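Home | Papers | Notes | Downloads | Contact

4. Mesh reduction for periodic parts

The solver used here is Wurach, our in-house method of moments code, run in the frequency domain. Full 3D models of long feed lines and slotted panels get too big fast. Most of the unknowns sit in places where the current hardly changes. Section 3 gave the basis functions; this section covers how we cut the mesh and what it costs in accuracy.

Test case first. A slotted panel, 164 equal cells in one row, fed from the left end and matched at the right. One cell takes 382 unknowns when meshed by hand. Meshing the whole row that way is possible but slow, and the matrix fill dominates long before the solve does. So: mesh one cell, copy the mesh, keep the coupling blocks that repeat. Same cell spacing, same block. The matrix becomes block Toeplitz except for the end cells, which we treat on their own.

End cells matter more than we expected. The feed transition breaks the symmetry and the edge current there is not small. We refine the first and last two cells only. Refining more of them moved the input match very little, and we stopped there.

Symmetry planes. Where the panel has one we use it, electric or magnetic wall depending on the feed. Halves the unknowns. No effect on the far field beyond rounding. Care is needed when the slot is cut by the plane, as the patch edges then have to line up with the wall excatly, otherwise a thin sliver of metal shows up and the local current goes wild.
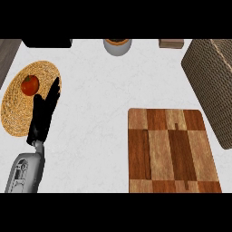
Losses come in through a surface impedance on every metal patch. It is a single number per frequency, good as long as the metal is thick compared with the skin depth. For the thin coated parts it is not good, and we switch to a two-sided sheet model. The switch is done by hand at present. An automatic rule would be nice to have.

Storage. Repeated blocks are kept once and indexed by cell offset. Far offsets are compressed with a low-rank scheme, tolerance set by the user. Too loose a tolerance and the iterative solver stalls, usually near the band edge where the row is close to resonance. Tightening it fixes the stall but eats back part of the memory saved. We left it at the default for all runs except the band edge sweep.

Figure 4. Relative residual against iteration number for the slotted panel, default tolerance, no preconditioner (dashed) and block diagonal preconditioner (solid). [Plot in the download file.]

The preconditioner in Figure 4 is the plain one, the inverse of a single cell block applied cell by cell. Cheap to build. The iteration limit was set to 100 and the runs that hit it were thrown out and repeated with the tighter tolerance. We also tried grouping neighboring cells in pairs. Fewer iterations, each one slower, no clear win.

Frequency sweep: more than 1456 points in the final set, adaptive spacing, denser near the stop band. Most were filled by rational interpolation between solved points. The interpolated curves were compared with direct solves at a handful of frequencies picked off the grid, and the two lie on top of each other in the pass band. In the stop band they part slightly at very low transmission levels, where the direct solve is itself noisy.

As a cross check the same panel was run in Halell, a finite element code, with the row shortened to keep the model in memory. Resonant frequency agrees well. The Q is a bit lower in Halell, probaly due to the absorbing boundary sitting close to the slots. Moving it out raised the Q but we ran out of memory before it settled, so the comparison is left open.

Curved panels are not covered. The blocks still repeat on a circular arc, but the edge currents rotate with the cell and the indexing has to carry that along. Taken up in Section 6.

We use cookies to remember your settings on this site. Accept | Decline

© Horunero | Contact us | Back to top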